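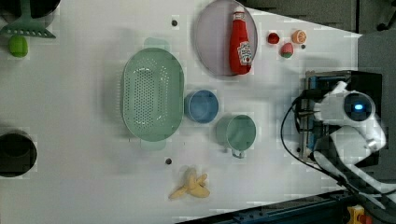
Uriel Cuevas来信说，他家洗完菜以后，沥水篮里的水明明都流光了，可总有那么几个小洞还亮晶晶的，像装了玻璃。他对着灯看过，用手指一戳就没了，晃一晃篮子又会多出几块。他问：洞不就是让水走的吗，水为什么赖着不走？

Uriel今年11岁，问问题的时候正轮到他洗碗，所以他观察得特别久，碗洗得特别慢。这封信我们很喜欢，他妈妈喜不喜欢就不清楚了。

要回答他，得从水的脾气说起。

水有一层“皮”

水是由非常非常小的水分子组成的。小到什么程度呢？你就是把眼睛瞪成铜铃，再借一副爷爷的老花镜，也看不见一个。水分子有个特点：喜欢互相拉着。每一个都在拉旁边的，旁边的也在拉它，谁也不嫌挤。

待在水中间的分子，前后左右上下全是同伴，四面八方都有人拉，力气互相抵消，日子过得很平静。待在水面上的分子就不一样了。它的上面是空气，空气可没什么兴趣拉它。于是它受到的拉力主要来自旁边和下面，总的来说，是被往水里拽的。

水面上所有的分子都这样，结果就是整个水面绷得紧紧的，总想缩得小一点，再小一点。科学家管这个叫“表面张力”。“张力”的“张”是拉开、绷紧的意思，跟你们班姓张的同学没有关系。

水面并没有真的长出一层皮。你舀起一勺水，找不到什么东西可以撕下来。它只是表现得像有一层皮，而且表现得相当卖力。

水珠为什么圆圆的

既然水面总想缩到最小，那一小团水应该变成什么形状呢？

答案是球。装同样多的水，球的表面积最小，比方块小，比香肠形小，也比星星形小。水没有上过数学课，可是每次都能算对，这一点有时候让人有点不服气。

雨后的荷叶上，小水珠差不多就是球形的。大一点的水珠会扁一些，因为它比较重，被地球往下拉，腰就粗了。在空间站里，东西都处在失重状态，一大团水也可以飘成一个圆圆的球，宇航员还能用吸管去喝它。在家里请不要模仿，你会喝到地板。

说到雨，顺便替雨滴说句公道话。几乎所有图画书里的雨滴都是上面尖尖、下面圆圆的，头上还梳着一撮小辫子。真正的小雨滴在空中接近球形；大一些的雨滴往下落，底下被空气顶着，会变得扁平，样子更像一个小圆面包。再大就撑不住，碎成几滴小的。画家们对此似乎早有耳闻，但是尖尖的比较好看，面包从天上掉下来又容易引起误会，所以大家就一直那么画了。

回到那些小洞

现在可以回答Uriel了。

拿一只普通的沥水篮来说，比如薄荷绿、椭圆形、两头各有一个把手的那种，洞都很小。水往下流的时候，大部分确实从洞里走了，因为水很多，很重，后面的还推着前面的。等到最后只剩一点点水，情况就变了。

小洞里剩下的那一点水，四周都贴着洞的边。水分子除了喜欢拉同伴，也喜欢拉很多别的东西，塑料啦，金属啦，玻璃啦，喜欢的程度各不相同。洞边拉着水，水面又绷得紧紧的，于是小洞上就撑起了一块薄薄的水。它的重量太小了，表面张力托得住它。

要是洞大得像茶杯口，这个办法就不灵了。洞越大，要托的水就越多，而能帮忙的只有边上那一圈。洞变大的时候，里面的地盘比边长得快得多，边上的那一圈很快就忙不过来，哗啦一声，全体放弃。

所以洞小，水就赖得住；洞大，水就赖不住。用手指一戳，水跑到手指上去了，绷着的水面也破了。晃一晃篮子呢，篮子里别处挂着的水珠被甩过来，刚好盖住一个空洞，就又多出一块“玻璃”。Uriel看到的一点都没错。

如果篮子里沾了油，情形还会不一样。水不大喜欢油，遇到油会尽量缩成一团，离它远一点。这件事在吃完红烧肉之后看得最清楚，也最没有人愿意看。

一枚硬币能装多少水

光听别人讲，大概你已经开始东张西望了。下面动手。

找一枚硬币，洗干净擦干，平放在桌上，底下垫张纸巾。再找一支滴管，没有滴管的话，用吸管蘸水慢慢滴也可以。先猜一猜：硬币上能放几滴水，水才会流下来？请把数字写下来，写下来就不许改了。

然后一滴一滴地滴在硬币中间。

你会看见水越堆越高，变成一个鼓鼓的小山包，边上已经陡得吓人了，却还不肯流。轻轻再加一滴，它抖一抖，还在。再加一滴，还在。最后那一滴下去，整座山突然塌掉，一般正好塌在你凑得最近的时候。

Deming Li试过，他猜的是10滴，结果滴了大约40滴。他很不高兴，说硬币作弊。你的结果多半和他的不一样，硬币的大小、滴管的粗细、手抖不抖，都会有影响。要是想比赛，大家得用同一种硬币和同一支滴管，否则吵起架来谁也说不清。

做完一遍以后，把硬币擦干，在上面抹一点点洗洁精，再滴一次。这回水早早就流下来了，小山包也鼓不起来。记住这件事，后面用得着。

会“浮”的回形针

回形针是金属做的，比水重得多，随手丢进水里会沉下去，沉得毫不犹豫。可是你可以让它躺在水面上。

倒一碗清水，等水面平静下来。撕一小块纸巾，比回形针大一点，平平地放在水面上，再把一枚干的回形针轻轻放在纸巾上。接下来用铅笔尖慢慢把纸巾往下按，让它从旁边沉下去。运气好的话，纸巾走了，回形针还留在水面上。

运气不好的话，两个一起走了。捞上来，擦干，重新来。第一次就成功的人不多，第一次就成功还不到处去说的人更少。

成功以后，把脸靠近碗边，从侧面看。回形针躺着的地方，水面往下凹了一点，像有人睡在一张软床上。它并没有像木头那样浮起来，是绷紧的水面把它托着。只要把水面弄破，比如用铅笔压一下，让水漫到它上面去，它马上就沉了。

池塘里有一种叫水黾的小虫子，靠的也是这个本事。它身子很轻，腿又细又长，腿上长满了不爱沾水的细毛，站在水面上，每只脚底下踩出一个浅浅的小坑。它就这样在水上滑来滑去，抓掉在水面上的小虫吃。水黾能做到的事，你做不到，就算你跑得非常快也做不到，你实在太重了。我们有一位读者在Trovley的池塘边检验过这一点，回家的时候裤子可以作证。

洗洁精是来捣乱的

还记得抹了洗洁精的硬币吧？

洗洁精里有一种特别的分子，一头喜欢水，一头讨厌水、喜欢油。这种分子进到水里，就会跑到水面上挤着，喜欢水的那头扎在水里，讨厌水的那头翘到空气里去。它们往水分子中间一插，水面上的拉力就变弱了，也就是表面张力变小了。

有个小实验可以看得很清楚。在盘子里倒一层浅浅的水，撒上黑胡椒粉，让胡椒粉漂在水面上。先用干净的手指碰一下中间，没发生什么大事，只是手指上多了些胡椒。然后在手指上蘸一点洗洁精，再碰一下。

胡椒粉会唰地一下往盘子边上逃，中间空出一大块。

胡椒粉当然不怕洗洁精，它连什么是洗洁精都不知道。真正的原因在水面上：手指碰到的地方张力变小了，四周的水面还绷得很紧，就像拔河的时候中间那队忽然松了劲，两边的一使力，水面连同胡椒粉就一起被拉到边上去了。

想再做一次，必须把盘子洗干净，换一盘新水。只剩一丁点洗洁精，实验也会失败。很多小朋友在这一步才发现，自己平时洗盘子洗得并不像嘴上说的那么干净。做完以后别揉眼睛，手上不是胡椒就是洗洁精，哪一种都不好受。

洗碗的时候，这些分子干的是正经活。喜欢油的那头抓住油，喜欢水的那头抓住水，把油拆成很小很小的一团团，跟着水一起流走。少了它们，你拿清水冲油盘子，冲到晚饭又该做了也冲不干净。

泡泡是怎么回事

有人要问了，既然洗洁精把张力变小了，为什么反而能吹出泡泡？清水的张力更大，应该更结实才对呀。

这个问题很好，连很多大人都会皱着眉头说“你作业写完了吗”。

清水的张力太大，刚拉出一层薄膜，它就急着缩回去，一下子就破了。加了肥皂或者洗洁精，张力小一些，薄膜就没那么急躁。更妙的是，那些特别的分子会排在薄膜的里外两面，中间夹着一层水，像一块三明治。薄膜哪里被拉得太薄，那里的特别分子就稀了，张力变大，会把旁边的水拉过来补上。所以泡泡能自己修修补补，多活一会儿。

但是也活不了太久。中间的水会慢慢往下流，也会跑到空气里去。膜越来越薄，最后“啪”的一声，其实往往连“啪”都没有，就不见了。

不管你用什么形状的圈去吹，方的，三角的，心形的，飞出来的泡泡都是圆的。道理和水珠一样，薄膜想缩到最小。卖方形泡泡圈的人心里明白这件事，只是没有写在包装上。

水还会往上爬

表面张力有个老搭档，常常一起出门。前面说过，水也喜欢拉别的东西。如果把一根很细的玻璃管插进水里，管子里的水会自己往上爬一截，管子越细，爬得越高。这叫毛细现象，“毛细”就是像毛发一样细。

纸巾里面全是细小的缝，所以把纸巾的一角放进水里，过一会儿，没碰到水的地方也湿了。毛巾能擦干头发，粉笔能吸墨水，都有它的功劳。你的袖子也一样，只要袖口沾到一点水，湿印子就会慢慢往胳膊上爬，然后大人就知道你刚才在干什么了。

想看得漂亮一点，可以摆三个杯子。左右两个装上水，分别滴一些红色和黄色的食用色素，中间那个空着。拿两条纸巾卷成长条，各搭一座桥，一头浸在有颜色的水里，另一头伸进空杯子。早上摆好，放学回来看，中间的杯子里应该已经有了橙色的水。整个过程很慢，盯着看是不会变快的，Deming Li已经盯过了。

几个来信里常见的问题

热水和冷水一样吗？
不太一样。水越热，表面张力越小。差别不算特别大，但是热水洗油盘子确实更省力，另外油遇热变稀，也帮了忙。开水会烫伤人，和热水有关的实验请让大人动手。

牛奶有表面张力吗？
有。凡是液体都有，大小不同罢了。牛奶比清水小一些。在牛奶里滴几滴食用色素，再用蘸了洗洁精的棉签碰一下，颜色会到处乱跑，非常好看。做过实验的牛奶不要再喝，也不要倒回瓶子里，尤其不要倒回瓶子里不说。

水杯装满了，还能再放东西吗？
能。把杯子装到刚好齐口，然后从杯边轻轻放进回形针，一枚接一枚。水面会慢慢鼓起来，高过杯口，还是不洒。能放多少，试之前先猜个数，大多数人都会猜少了。

沥水篮的洞里挂着水，用不用擦？
Uriel在信的最后问了这个。不擦也行，过一阵子水会自己变成水汽跑掉。想快一点，就拿着篮子在水池上面用力甩两下。请注意是在水池上面。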